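Running the two-arm phone demo at an open day

Notes from the Ploltemora open day in Pleltville, typed up quick for whoever runs the table next. We had 24 visitors in per slot, 3 slots before lunch. Go in order, don't skip step 2.

What you need
The two-arm station, powered and homed. Two phones, old ones, charge doesn't matter. Extension cord. Tape for the floor line. Clavow laptop with the handover routine loaded (folder is "Kong", don't ask).

Step 1. Set up before doors
Station against the wall, open side to the crowd. Tape line on the floor, visitors stay behind it. Check the purple cables on both arms, they need slack at the wrist or the arm stops halfway through a turn. Wipe the tabletop.

Step 2. Dry run, no phone
Full routine at low speed, grippers empty. Watch the middle of the table, thats where the arms can touch. If they do, re-home both and start over. Do not fix just one.

Step 3. The handover
Put the phone in the left gripper, screen facing out so people can follow it. Run at speed setting 800. We tried 868 and it looked rushed, kids in the back missed it. Say what's coming before you press start, then stop talking.

Left arm brings the phone to the middle and holds it upright, right arm comes in from the other side. Best moment to pause if someone wants a closer look. The spare phone can lie flat over on the left, like the pink-edged one.

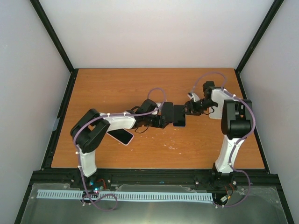
Step 4. Questions
Pause the routine first, hand on the stop button the whole time. You'll get "can it drop it". Yes. Say yes. Next one is always how long it took to set up, give them the short version. Small kids want to wave at it, fine, from behind the line.

Step 5. Between groups
Phone out, arms home, cables checked again. Five minutes is enuogh if you don't chat. Swap to the spare phone if the first one starts slipping.

Step 6. Packing up
Home both arms, power off at the wall, log any stops on the sheet. Next open day is in November, same room. Bring more tape.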